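Tea Cloths and Bamboo Trays: Frequently Asked Questions
Stutetti Tea Table Supplies
Last updated 27 Aug 2019

What is a tea cloth for?
A tea cloth is a small square of absorbent fabric kept beside the tray. It takes up drips from the kettle spout, dries the foot of a cup before the cup goes back on the table, and lines a tray when cups are set out upside down. It is not a napkin and should not be used for food.

Why are the edges cut in a zigzag?
The zigzag is a pinked edge. Each cut runs diagonally to the weave, which slows fraying. A pinked edge has no hem, so the cloth lies flat under a cup. It does shed a few short threads in the first washes. Trim these with scissors. Do not pull them.

Are the cloths hemmed in any version?
The Covwood cloth, item 1472, has a stitched hem on all sides. It is thicker at the border and takes longer to dry. All other cloths we sell are pinked.

How should I wash new cloths?
Wash each color separately in cold water before first use, with a small amount of plain detergent. Repeat until the rinse water is clear. Reds and purples need the most rinsing. Do not use fabric softener. It coats the fibers and reduces absorbency.

Can I leave a damp cloth on a bamboo tray?
No. Dye can transfer to the bamboo, and trapped moisture can darken the slats. Hang the cloth to dry, or spread it on a surface that tolerates moisture.

How do I line a slatted tray?
Start with a dry cloth and a dry tray. Hold the cloth by two neighboring corners, let it hang straight, and lower the far edge first. Smooth from the center outward. If the cloth is larger than the tray, fold the excess under. A cloth that hangs over the side will wick water onto the table.

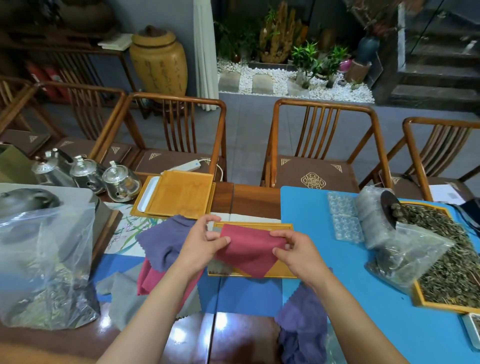

The cloth can also be set on the diagonal, with its corners pointing to the sides of the tray. This covers less of the tray and leaves slats open for drainage. It suits a tray in regular use during pouring. Square placement is better for storage and for cups that are already dry.

Do I need a runner under the tray?
A runner protects a polished table from scratches when the tray is moved. It does not protect against water. If you pour at the table, put a waterproof mat under the kettle and tray, and keep a printed runner clear of the pouring area. Lift the tray to move it. Dragging it will bunch the fabric.

How do I clean a bamboo tray?
Wipe with a damp cloth after each session and dry immediately. Remove tea leaves from between the slats with a soft brush. Do not soak the tray or put it in a dishwasher. If your tray has a removable liner, take it out and wash it on its own.

The slats have turned dark. Is the tray damaged?
Usually not. Tea stains bamboo over time. Fuzzy spots or a musty smell indicate mold. Brush the spots off outdoors, wipe with diluted white vinegar, and dry the tray fully in moving air. If the smell returns, replace the tray.

Which kettle works best with a small tray?
A gooseneck kettle gives a narrow, slow stream and splashes less. A glass kettle lets you see the level and the color of the liquor, but many have a wider spout. Keep either type off the bamboo while it is hot unless the tray is rated for it. The Pokden tray is not.

How do I remove a brown residue from a glass kettle?
Let the kettle cool and empty it. For a stovetop or unpowered kettle, add 400 ml of warm water and one tablespoon of citric acid, leave for 45 minutes, and rinse twice. For an electric kettle, follow the manufacturer's descaling instructions and never immerse the base.

Where should the power strip go?
Off the table and away from the pouring side. Leave slack in the cable so that it cannot pull the kettle, and route it where a sleeve or tray will not catch it.

How are cloths packed?
The Colombo set contains 9 cloths, folded in quarters. Fold lines come out in the first wash. If they remain, press on low heat from the reverse side. Cloths may be returned unwashed. Washed cloths are accepted only if there is a fault in the weave.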